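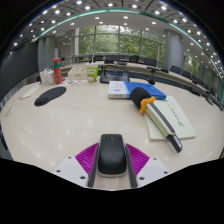 How to trim a model submarine so it dives level

Last updated: September 29, 2024

Print this page | E-mail this page

If you've got as far as a finished hull, a working ballast tank and a battery that stays charged, well done, because that's most of the winter gone already. What comes next is the bit people tend to rush. Trimming is just getting the boat to sit at the right height on the surface and to stay level under the water, and it's fiddly, and I love it. I've done it on two boats now, both static divers (the kind with a tank that fills with water to take the boat down), so that's what I'll cover. Dynamic divers that drive themselves under are a different game.

My current boat is the Nider, a patrol type I drew up myself after far too many evenings looking at old naval plans. She weighs 1470 grams with the battery in and the tank empty. Write your own figure down before you start, on paper, somewhere dry. You'll want it later when you can't remember whether you put that last bit of lead in or not.

What you need

A bath, or a big plastic tub deeper than the boat is tall, conning tower included. Small lead weights, the sort anglers use (check the rules on lead at your lake, mine is happy so long as it's sealed inside). A sheet of closed-cell foam, the stiff kind that doesn't soak up water. Sticky tape that holds when wet, a craft knife, a towel, kitchen scales and a short spirit level if the deck is flat enough to take one.

Step 1: Mark the waterline

Before she goes anywhere near water, mark where you want her to float on the surface. I use a thin strip of masking tape at the bow, the stern and halfway along on both sides. Most real boats ride low, with only a bit of the hull and the tower showing, and a model looks wrong if it bobs about like a duck.

Step 2: Float her with the tank empty

Put everything in that will be in on the day. Battery, receiver, hatch screws, the lot! I once trimmed a whole boat with the spare battery, which was 20 grams lighter than the proper one, and had to do it all again. Lower her in gently and tip her from side to side to let the air out from under the deck. Bubbles trapped under there will fool you every time. Give it a few minutes, then tip her again.

Now look at your marks. If she's too high all over, add weight as low down in the hull as you can, near the middle. If the nose is down, slide weight towards the stern before you think about adding any. Tape things in place for now and leave the glue alone.

Step 3: Fill the tank

Run the tank full and watch what she does. You're after a boat that hangs with just the tip of the tower poking out. If she drops like a brick, she needs foam. If she won't go under at all, she needs lead, or your tank is too small, in which case you have my sympathy.

The place you put the foam matters more than how much of it you use. Foam sitting at or just under the surfaced waterline does very little while she's up top and plenty when she's down. Foam high up and lead low down is also what stops her rolling over. Cut thin slices, 2 mm at a time, and keep the offcuts. 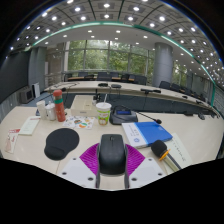 Once she hangs right, check she's level end to end with the tank full as well as empty. If she's level on the surface but nose down underneath, the tank is probably too far forward. You can hide a small error with foam in the bow, but a big one means moving the tank. Sorry.

Step 4: Try her at the lake

Bath water and lake water aren't the same. Cold water is a touch denser, so a boat trimmed in a warm bath in February will float slightly higher outside. Ekow Alhassan, who sails at Trevaskis with me, keeps a small tin of lead shot in his box just for this and adds a pinch on the bank. I've copied him. On our first proper outing at Plurnville I needed almost nothing, but the time after that she flatly refused to dive until I'd put some in.

Keep the first dives shallow and close to the bank, and have a line on her if the water's murky. I ran mine for 55 minutes on the first day and never went deeper than my elbow.

Step 5: Fix it all down

When you're happy, glue the weights and foam with something waterproof. I use Bandent sealant as it peels off again if I change my mind. Let it cure overnight with the hatch off, weigh her again and write that number next to the first one.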